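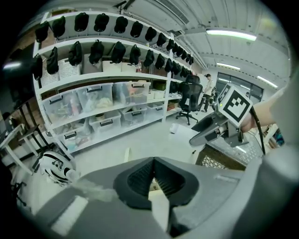

A club user wrote in to say that the shot clock kept resetting whenever the game clock was stopped, and asked if the two could be separated. They can. Follow the steps below.

6. Setting the shot clock

1. Turn on the Plirkard console and wait for the main menu.
2. Press CLOCK, then hold SET until the display blinks.
3. Choose INDEPENDENT and press SET once.
4. Enter the shot time in seconds with the arrow keys.
5. Press SAVE. The console beeps twice.

Note: Consoles with a serial number below 500 show SPLIT in place of INDEPENDENT. The function is the same.

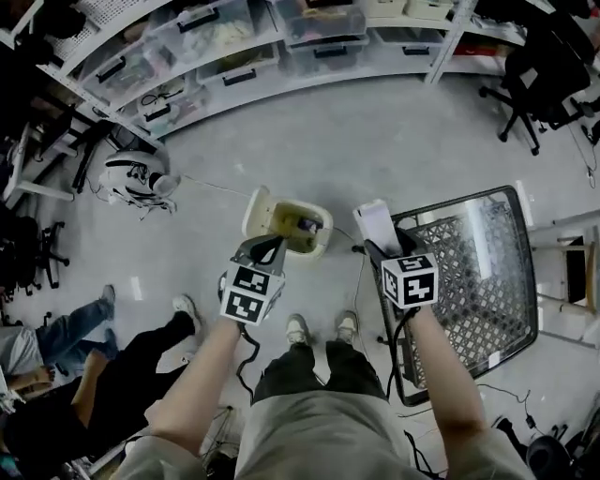

Fig. 21. Container with hinged lid open, and a white rectangular object held at right.

Caution: Do not unplug the console while it is saving. Team names and fouls for the current game will be lost.

If the display shows error 224, the horn is not connected. Check the cable at both ends and repeat step 5.

Revised 12/09/2022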